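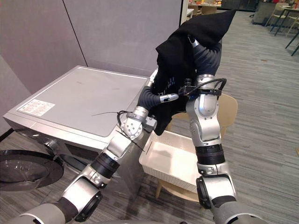

Drosley Fabric Shaver Review: A Winter of Pills, Fuzz and Second Chances

I have been wearing sweaters for most of the year for as long as I can remember, partly because our house is drafty and partly because I like them, and for nearly all of that time I dealt with pilling by pulling the little balls off with my fingers while watching television. My grandmother did it that way. She kept the fluff in a saucer and put it out for the birds in spring, and I still think of her whenever I see a saucer with lint in it. But fingers are slow, and if you pull too hard you bring up more fiber and the whole thing starts over, so last fall I finally bought an electric shaver, the Drosley, and I've used it long enough now to have something useful to say.

I paid 22 dollars for mine at Toprak, the little notions and fabric store down by the post office (yes, they still have the button wall, and yes, I came home with buttons too). It comes in two colors, a sort of cream and a sort of brick. I took the brick.

What you get

Inside the box there's the shaver, a charging cord, one spare blade, a stubby brush for cleaning, and a leaflet in very small type. There's no pouch or case, which I grumbled about at first. I've ended up keeping the whole kit in an old cookie tin with my darning needles, and it's perfectly happy there.

The shaver is a good size for the hand. The head is round and covered in a metal screen with holes of different sizes, and you can turn a ring around it to raise or lower the screen. Low is for thin, flat knits, high is for chunky ones. The ring clicks as you turn it, and I'm so glad it does! My old roommate had a Skullen with a smooth ring that would creep around while she worked, and she put a hole in a very nice cardigan that way.

The lint goes into a see-through cup at the back that twists off. It's small. If you're doing a big sweater you will be emptying it more than once, and when it gets full the shaver starts to sound tired and stops picking things up, so don't wait until you think it needs it.

How it does on different knits

Plain lambswool is where it shines. I have a navy crewneck that had gone all cobbly under the arms and across the front where my seatbelt rubs, and it came up beautifully. I won't say new, but I wore it to a christening and felt fine about it.

Merino took me longer to get right. On the middle setting it left a few pills standing and I kept going over them, and then I could see the surface thinning a little, so I stopped. On the lowest setting with hardly any pressure it was fine. My advice is to start low whatever you're working on and only go up if you need to.

Acrylic blends were a mixed bag. Those pills hang on for dear life, and the shaver took the tops off but left a kind of stubble. A second pass the next day helped. I have no idea why the next day was better, but I did it with two sweaters and both times it went more easily, so make of that what you will.

Cashmere I was frightened of, and I'll admit I practiced on the inside hem first. It did well, but I've decided I prefer a cashmere comb for that one. The comb is slower and there's something restful about it. Jörg Pfeiffer, who runs the alterations counter at Toprak, told me he does the same, shaver for the sturdy things and comb for the delicate ones.

Anything with mohair in it, please leave alone. All of that halo is fluff that is supposed to be there, and the shaver can't tell the difference. I did a sleeve cuff on my Leltilier pullover before I came to my senses and it's now a slightly balder cuff than the other one. I turn them both back and it doesn't show.

Dark colors

I want to give black and navy their own little section, because they make up half my drawer and they behave differently. Or rather the pills are the same but you see them differently. On a dark sweater under a ceiling light you can hardly find them, and then you step outside and there they all are. I do my dark ones by the kitchen window in the morning, flat on an ironing board, and I look across the fabric from the side. A lint roller over the top before you start is worth the minute it takes, as cat hair lying flat looks an awful lot like a pill coming up, and the shaver won't touch it.

I also found that the shaver leaves a fine dust on dark knits. Give the sweater a good shake out on the porch when you're done, and then use the roller again. If you skip that part you'll think the shaver hasn't worked, when really you're looking at what it cut.

My method, for what it's worth

Wash first, let the sweater dry completely, then shave. Damp wool drags. I lay it on something firm and smooth, and I never do it while wearing the thing, though my brother-in-law Helmut does exactly that with his fleece vest and says he's never had trouble. Pull the fabric flat with one hand but don't stretch it. Move the shaver in small circles and let it float. Go carefully around buttons, seams and any ribbing, and if there's a loose loop anywhere, tuck it back through with a needle before the blade goes near it.

A full sweater takes me 22 minutes or so if it's bad, and I like to do a few on a Sunday with the radio going. The sleeves are the fiddly bit. I slide a rolled magazine inside each one so that I've got a proper surface to work on, a trick I picked up from Dörte Janssen in my knitting circle, and it has made more difference than any setting on the machine.

Battery and noise

Charging takes a good long while, I leave it overnight. On a full charge I can get through 6 sweaters before it fades. It does give you a fair warning: the light on the handle goes from green to orange, and you've got enough left to finish a sleeve. You can't use it while it's plugged in, and I do wish you could.

As for noise, it buzzes like an electric razor and crackles when it hits a thick patch. The crackling is oddly satisfying. The cat leaves the room, but she leaves for the toaster too.

Cleaning and blades

Brush out the head every time. Fluff packs itself in under the blade where you can't see it, and that's what slows the motor down. The screen unscrews easily, the blade lifts straight off its post, and the whole job is done before the kettle boils. Do switch it off first and watch your fingertips, it's sharper than it looks.

I changed to the spare blade after 9 months, when I noticed I was making more passes than I used to. Replacements come in a pack of two, and Toprak had them hanging right beside the shavers, which I appreciated, having owned plenty of gadgets whose parts vanished the moment I needed one.

What I'd change

The lint cup should be bigger. The cord is too short for my counter. The leaflet tells you about fabrics it shouldn't be used on in a list on the last page, and I'd have put that on the first. And the brick color, pretty as it is, shows every speck of pale fluff, so if you're the tidy sort you may want the cream.

Would I buy it again?

I would, and in fact I have, as a present for my nephew Joscha when he moved into his own place and started buying his clothes secondhand. He has done two of his own and, I'm told, one of his landlord's. If your sweaters are mostly sturdy wool or cotton, get the Drosley and don't bother with anything fancier. If you own mainly cashmere or mohair, put the money toward a comb and a good gentle wash instead.

One more thing before I forget. The pills come back. They come back less each time on decent wool, once the short fibers have worked their way out, and my navy crewneck has hardly needed touching since May. The acrylic ones I do every few weeks, and I save the wool fluff in a saucer by the back door.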